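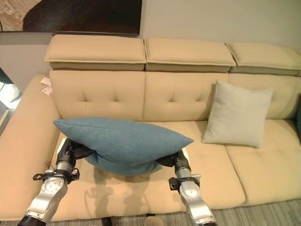

**Nureck releases Culier 5, planning software for robots that have to deal with cushions**

KESTEVELL, April 11, 2025 - Nureck today released Culier 5, the latest version of its motion planning software for two-armed robots. It handles soft household objects, a class of thing that has been embarrassing the industry for years.

Most planners assume that an object keeps its shape when you pick it up. Pillows have never agreed to this. Culier 5 updates its estimate of the fabric's outline while the arms are moving, and replans both of them together when a corner sags or swings out of place.

"We had software that could thread a bolt, and it was losing arguments with soft furnishings," said Rami Nasrallah, head of planning at Nureck. "I have now sat through 3,000 logged pillow placements. My own sofa at home is a disgrace."

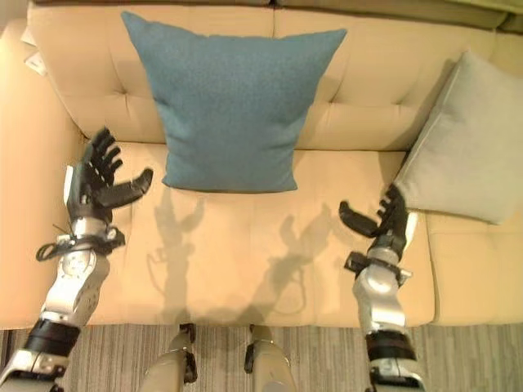 *Blue and grey pillows against the backrest of a beige sofa, with both of the robot's hands open over the seat.*

The release also brings:

- a grip planner that chooses contact points for both hands at once
- a replay tool that shows the planned and measured arm paths side by side
- 79 fixes, 37 of them to the logging, which had opinions of its own

Perception runs on Khasawneh, Nureck's existing depth and segmentation package. Current users will need to update it before installing Culier 5, and should recalibrate their head cameras afterwards. The installer will nag them until they do.

Culier 5 is available now to licence holders at no extra charge. Duvet support is planned for January - Nasrallah has asked that the year be left out.

**Press contact:** Nureck press office, Kestevell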